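Small Business Operations: Packing and Dispatch
Handout 4: The packing bench

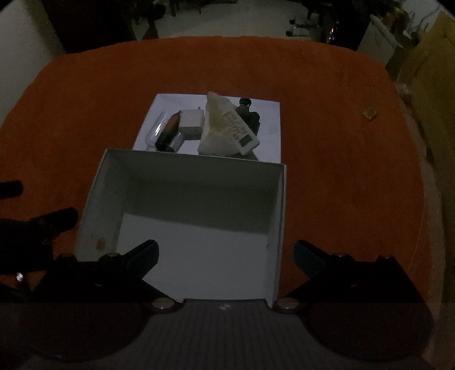 Most small sellers lose more money at the packing bench than they do on postage, and they rarely notice it. The postage appears on an invoice every month. The time spent looking for tape does not. This handout covers how to set out a bench, how to choose a small range of boxes, and how to work out what one parcel costs to pack. The order of work matters more than the equipment. A box should be open and standing at the front of the table before anything else is touched, as the white one is in the photograph, with the small goods set out on a sheet of paper behind it. The paper marks off the area for the current order, so that one customer's goods do not get mixed with the next customer's. Any plain sheet will do for this. We will come back to the order sheet in section 3.

Before the session, please read the notes from Handout 3 on storage and picking, and bring your own answers to the exercise on shelf labels.

1. What packing has to do

A parcel has to protect the goods, carry the right address, and be quick to make up. These pull against each other. A mug wrapped in five layers of paper will probably arrive whole, but the wrapping may take longer than the profit on the mug will pay for. A mug dropped into a plain bag goes out in seconds and comes back in pieces.

There is no single correct level of protection. It depends on the value of the goods, how easily they break, how far they are going and how many hands they pass through on the way. As a starting point, assume every parcel will be dropped once from waist height onto a hard floor, and will spend part of its journey underneath something heavier. If you would be unhappy to do that to your own parcel, pack it again.

Test this properly at least once for each product. Pack one, seal it, drop it on a corner, on an edge and on a flat side, then open it. Write down what you used and what happened. Keep the notes in the same place as the product list.

2. The bench

Height. The bench should let the packer stand with straight shoulders and slightly bent elbows. Kitchen tables are usually too low for a full shift. Raising the legs on blocks is acceptable if the blocks cannot slip. Check this by leaning on each corner in turn.

Surface. Smooth, wipeable and in one plain colour if possible. A strong colour makes it easy to spot white labels, receipts and small parts left behind. Patterned surfaces hide them.

Reach. Tape, knife, pen and labels are used for every parcel and should be within reach without taking a step. Paper fill can be one step away. Spare stock of any of these should not be on the bench at all.

Left and right. Work should travel in one direction. It does not matter which. Most right-handed packers prefer goods to come in from the left and sealed parcels to leave on the right. Where two people share a bench, they must agree on one direction and keep to it.

Floor. Keep it clear. Off-cuts of tape and label backing are slippery on a hard floor. Put a bin at the end of the bench where the packer finishes, and empty it at the midday break as well as at the end of the day.

3. Order of work

The steps below are for a single order of small items. Copy them out and pin them up if you find it helps.

Make up the box and stand it open at the front of the bench.
Put down the order sheet.
Place the goods on or beside the sheet and check each one against the order.
Look at each item for damage.
Wrap anything that needs wrapping.
Put a layer of fill in the box.
Put the goods in, heaviest first.
Fill the gaps. Close the flaps and shake gently. If anything moves, add more fill.
Put in the delivery note.
Seal and label.
Move the parcel off the bench before starting another.

The last step is the one that people skip. Two sealed parcels on a bench with two labels waiting is how labels get swapped. A swapped label costs two return journeys, two replacements and usually an apology as well.

The order sheet should be large type, one order to a page, with the shelf location first and the product name second. Leave a margin wide enough for a tick. Packers should tick in pen while the goods are in front of them and not from memory afterwards.

4. Choosing box sizes

New businesses tend to buy too many sizes. Each size has to be stored, counted and reordered, and the packer has to choose between them every time. Three or four sizes will cover most small ranges.

To choose them, take a month of past orders and measure the goods for each order, grouped together as they would be packed. Sort the results from small to large. You will normally see that they fall into clumps. Choose a box for the top of each clump, and allow room for fill on all sides. Anything larger than your biggest box is treated as a special order and priced separately.

Check your chosen sizes against the carrier's price bands before ordering. A box that is a finger's width over the limit can put every parcel into the next band.

Plain or printed? Printed boxes look better and cost more, and they are normally sold in larger minimum quantities. For a new business I would use plain boxes with a stamp or a sticker until the sizes have settled. You can always move to print later, and you will not be left with a stack of printed boxes in a size you no longer need.

5. Case study: Plundia

Plundia sells buttons, buckles and sewing sets by post. It was started by Ye-ji Bang from a spare bedroom and now rents a single room with one packing bench. It buys its buckles from Bastos and its boxes from Cuvero.

In the month studied, October, Plundia sent out 170 parcels. Of these, 18 led to a complaint of some kind. Most were for missing items, and only a few were for damage. The first thought was to change the box. When the complaints were read one by one, though, the missing items were nearly all very small ones, and several were later found on the bench or the floor underneath it.

The changes made were cheap. Small items were bagged by order when they were picked from the shelf. A separate sheet was put down for each order. The bench was moved away from the wall, as there had been a gap behind it where buttons could fall. The tick margin was added to the order sheet. The box stayed the same.

Plundia also tried a label printer made by Hikel in place of handwritten labels. This saved time, but it was put at the far end of the room where there was a free socket, and the packer had to walk to it for every order. An extension lead was fitted along the wall and the printer was moved to the bench.

Points to discuss in the session:

Why was the box blamed first?
Which of the changes would you make before the others if you could only make one?
Bagging at the shelf adds a job for the picker. How would you check that it saves more time than it uses?
What records would Plundia need in order to spot the same problem earlier?

6. Working out the cost of one parcel

Include the box, fill, tape, label, delivery note and the packer's time. Leave postage out for now and add it at the end, so that you can see the two figures separately.

Materials are simple. Divide the price of a pack by the number in it. For tape, measure how much goes on one parcel and divide the roll by that length. Add a little for waste.

For time, do not time a single parcel. Time a full hour of normal work, including fetching boxes and dealing with interruptions, and divide by the number of parcels finished. Repeat at a different time of day. The afternoon figure is often slower than the morning one, and you need both.

Worked example. A packer is paid for an hour and finishes four orders of mixed glassware. A quarter of the hourly wage goes on each parcel. If the same packer finishes 18 orders of greetings cards in the next hour, the cost per parcel falls to an eighteenth. The average of the two is of little use for pricing either product. Work out packing costs by type of order.

Remember to use the full cost of employing someone and not only the hourly rate on the payslip. Owners who pack their own orders should still put in a wage. If the business grows, somebody will have to be paid to do this work, and the prices need to allow for it.

7. Waste and returns

Reuse incoming boxes for fill or for returns to suppliers. Do not send them to customers unless all old labels have been removed or fully covered, as sorting machines may read the old code. Paper fill can be put in most household recycling. Check local rules before you print a recycling claim on anything.

Keep returned goods away from the packing bench. They need their own shelf and their own list. An item that has come back must be checked and either returned to stock or written off before it goes anywhere near a new order.

Task for next session

Draw a plan of a packing area you know or could use, with measurements. Mark where the goods come in, where the box stands, where the tape and labels are kept, and where finished parcels leave. Then pack three orders using the steps in section 3 and note every time you had to take a step away from the bench. Bring the plan and the notes. One side of paper is enough for each.

Handout 5 covers choosing a carrier and reading a price table.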